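Packing a snack box to post – flat or upright?

biscuit_tin
Sending a box of Chinese snacks to my sister in December. It's a mix of spicy strips and rice crust, and I'm using an old cardboard box.

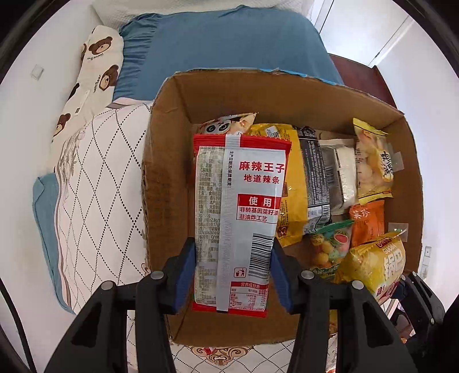

The courier's limit is 2 kg and I want to get as much in as I can. Do you lay the long packets flat or stand them up round the sides?

moorside7
Upright, round the edge. Put the rice crust in the middle where it won't get crushed.

Tanpit
I'd lay the spicy strips flat at the bottom. They're oily and soft, so squashing does them no harm. Stood up they slump, and then everything moves.

moorside7
They don't slump if the box is full. I've sent up to 700 g of them that way through Bakon and they arrived fine.

hobnail_k
Is the box sound? If the edges are worn I'd get a new one. Vutham sell double-wall boxes and they're not dear.

biscuit_tin
Edges are a bit rough – I was going to tape them.

Tanpit
Tape won't help if the corners have gone soft. Also check the dates before you seal it. Some of mine only had a month left.

biscuit_tin
Good point, will check tonight. Going with flat at the bottom and rice crust on top.

moorside7
Still think you're wasting the sides, but fair enough.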